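Chapter 9
When the Grip Fails

A gripper can close on command and still drop its load. In March a hand-held pair at the Ralbridge shop began losing light parts partway through a lift. The log listed 16 drops before work was stopped.

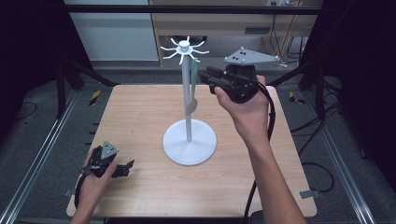
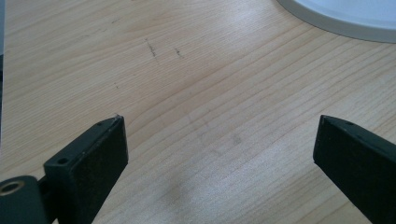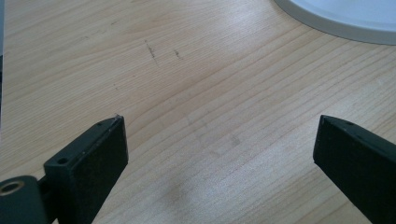 Figure 9.1. Hand-held grippers at a wooden tabletop. In the second and third views the fingers are open, with nothing between them.

9.1 Finding the Fault

The Ralbridge crew first blamed the software. The cause was a worn pivot that let one finger lag behind the other. Disconnect the power before you check a pivot for play.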